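Section 4: Setting Up a Dual Meet or Bracket

Read this before the first weigh-in. Reading it during the first weigh-in is also possible, and popular, but the line of wrestlers in their socks tends to hurry a person.

Jaltano runs your bracket, your bout order and your team scores. It does not run the gym. If the mats are taped down crooked, Section 4 has nothing for you.

4.1 Before you start

You will need the scoring tablet, its charger, the table display and the roster file from each coach. Rosters sent as a photo of a whiteboard can't be imported. Ask again, politely.

1. Charge the tablet to full the night before.
2. Wipe the screen with a dry cloth. Chalk, tape glue and nacho cheese all register as touches, and the last one has a strong preference for awarding near falls.
3. Turn on the tablet and wait for the Jaltano home screen.
4. Tap New Event, then choose Dual, Bracket or Round Robin. You can't change this later without starting over.

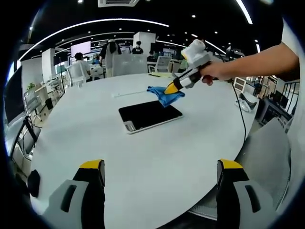
Photo: Nadège Hervieu

4.2 Loading the rosters

1. Tap Rosters, then Import.
2. Pick the file for the first team. Whiteley and Ostby file types both work. Plisano files work if they were saved as plain text.
3. Check the names. Jaltano keeps whatever the coach typed, including all capitals and the occasional "same kid as last year."
4. Repeat for each team. The limit is 128 wrestlers per bracket and 1,000 per event.
5. Tap Lock Rosters.

Note: Locking does not stop you from scratching a wrestler. It stops everyone else from adding one at 7:40 in the morning because his cousin drove him over.

If two wrestlers on the same team share a last name, add a first initial to both. Otherwise the display shows the same name twice, and each family will cheer for the wrong bout with total conviction.

4.3 Weigh-ins and weight classes

1. Open Weigh-In and select the class list your league uses.
2. Enter each weight to the tenth of a pound. Don't round. You'll be asked to, often by a grown adult.
3. Wrestlers over the limit turn orange. Tap the name and choose Move Up or Scratch.
4. When everyone has been entered, tap Close Weigh-In and have the head official initial the screen.

Caution: Closing the weigh-in is permanent. The Undo button is still visible afterward and will still make its little click, but it only undoes your last change to the display colors. We have had letters about this. 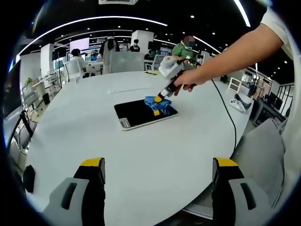
4.4 Seeding

Jaltano can seed from season records, from last year's placings or by random draw. Records are the default.

1. Tap Seeding and choose a method.
2. Review the order. Drag a name up or down to change it.
3. For any name you drag, type a short reason. "Beat him twice" is fine. "Because" will be rejected.
4. Tap Build Bracket.

Byes go to the top seeds first. A class with 51 entries will be placed in a bracket of 64, with the byes spread so that no quarter is stuffed with them. If you prefer to hand out byes yourself, turn off Auto Byes in Settings and clear your afternoon.

Teammates are kept in opposite halves where the numbers allow it. With three or more from one team, somebody is going to meet a practice partner early.

4.5 Assigning mats

1. Tap Mats and enter how many you have.
2. Give each one a number or a letter. Don't mix the two – Mat 1 and Mat I look identical from the bleachers.
3. Set the rest period between a wrestler's bouts. Check your league's rule book for the minimum.
4. Tap Fill Order. Bouts are handed to the next open mat, lightest class first.

To pull a single bout to another mat, press and hold it for 2 seconds, then drag. A short tap opens the bout card, and a very short tap does nothing at all and makes you doubt your finger. 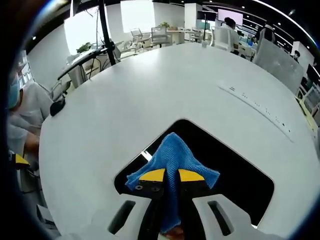 4.6 Test bout

Run one test bout on every mat before the doors open.

1. Tap Test on the bout card.
2. Start the clock and award one takedown to each side.
3. Confirm that the points show on the table display within a second or so.
4. Stop the clock, tap Fall, and confirm that the winner moves on in the bracket.
5. Tap Clear Test. The bracket returns to its starting state.

Caution: A test bout that hasn't been cleared counts as a real one. At a youth event in July, a 106-pounder was pinned in the first round while he was still in the car.

If the points don't appear, check that the display and the tablet have the same event code. If the codes match, restart the display first and the tablet second. If that fails, use the paper bout sheets in the lid of the case and enter the results by hand under Bout Card, Manual Result.

Continue to Section 5, Scoring a Live Bout.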